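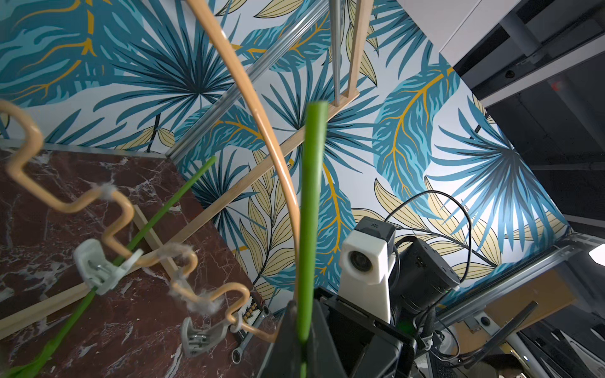

Girklow Tabletop Rack

We first made the Girklow for a small flower shop that wanted to dry stems without giving up a whole closet, and people have been finding other uses for it ever since. It's a light wooden rack with two uprights, a top crossbar and a silver metal rail just under it, so there's plenty to hook things onto. It holds up to 30 stems, depending on how leafy they are. 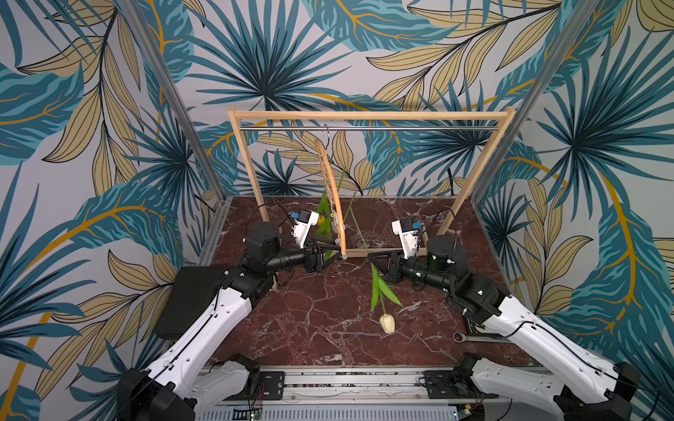

The Girklow with a curved hanger and tulips.

Please do take your time with the bolts (a small ring wrench is all you need) and give everything one more snug turn after the first week.
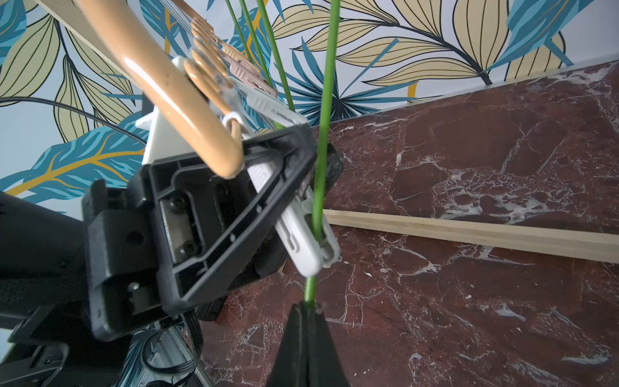 Hangers and clips

The Boutros hanger has thick rounded arms and a smooth, shiny finish that wipes clean with a damp cloth. For flowers we're fond of the Plelier, our white clip hanger, with a row of little spring clips in a pinkish beige that slide along the bar and hold a stem gently.

Then there's the Plolex, which is bent into loose curves from top to bottom and is just plain fun to decorate!
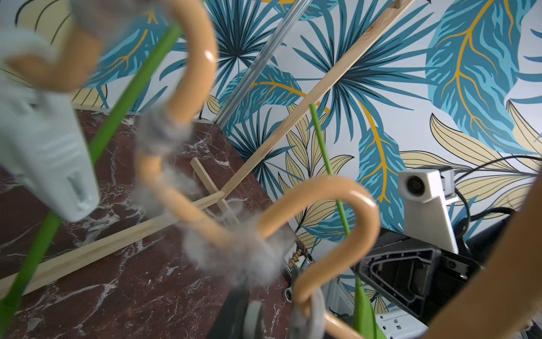

Wisps of fluff cling to it nicely, and you can tuck a long stem in behind the bends if you'd like some green.

Rack height 358 mm, depth 140 mm. Hangers sold separately. Orders placed by Wednesday ship the same week.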